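Sorting the Wash So It Comes Out Right

3 min read

I grew up thinking laundry had two piles, whites and everything else, and I ruined a lot of socks that way. These days I sort by color first and then by fabric, and the fabric part matters more than I ever gave it credit for. Rough things rub, fuzzy things shed, and a zipper will chew on anything you put near it (close them all before you load!).

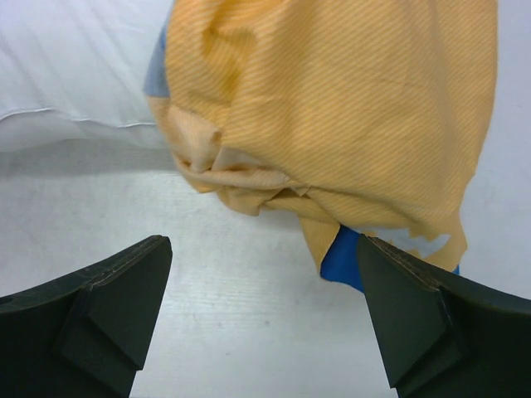 New clothes with strong color get their own wash, twice if I have the patience. Reds and dark denim are the ones everybody warns you about, but I'm just as careful with golden yellow, and anything like that ribbed piece stays well away from the whites until I've tested it. My test is a damp white rag pressed on an inside seam for a minute. If color comes off on the rag, it goes in cold and alone.

Ribbed knits also stretch if you hang them by the shoulders while they're heavy with water. I lay mine flat on a towel, roll the whole thing up like a jelly roll, lean on it, then unroll and pat it back into shape. 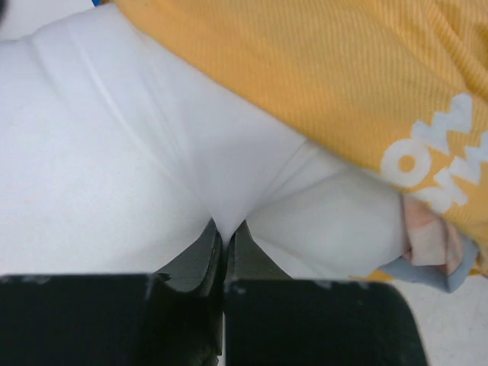

White towels and sheets can take more heat than people give them. Check the tag, of course, but mine go in hot with a scoop of washing soda, and I skip the fabric softener completely. Softener leaves a coating and then your towels just push the water around. My neighbor Cillian Conneely swears by a splash of white vinegar in the rinse, and I'll admit his towels are nicer than mine.

Printed lettering lasts longer if you turn the shirt inside out. Cold water, short spin, no dryer. 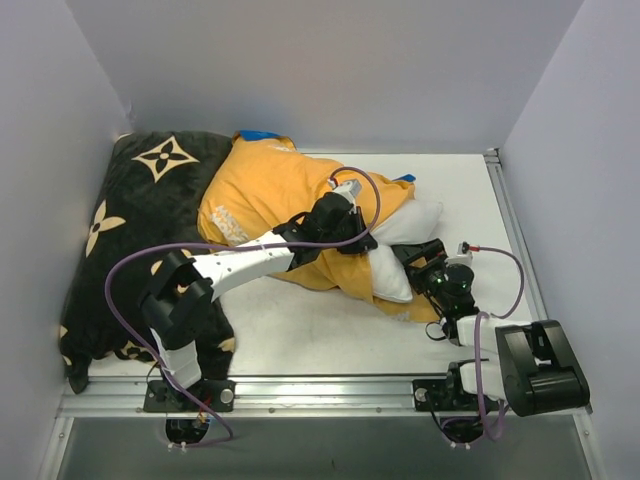 Plush blankets are the big one in February, when every couch in the house has one on it. Wash them by themselves, cold, with half the detergent you'd normally use, and don't stuff the drum. The dryer is where they go wrong! High heat makes the pile crunchy and there's no getting it back. Low heat or no heat, a good shake halfway through, and a soft brush once it's dry.

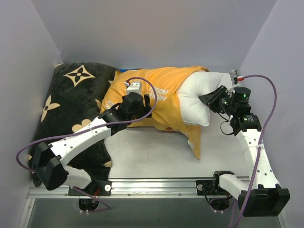 Dark plush also grabs lint off everything, so I clean the filter before and after. A rubber glove rubbed in one direction gets most of the fuzz off, and it's much faster than going through a whole lint roller.

Next week, stains: coffee, grass, and the candle wax I got on my good tablecloth.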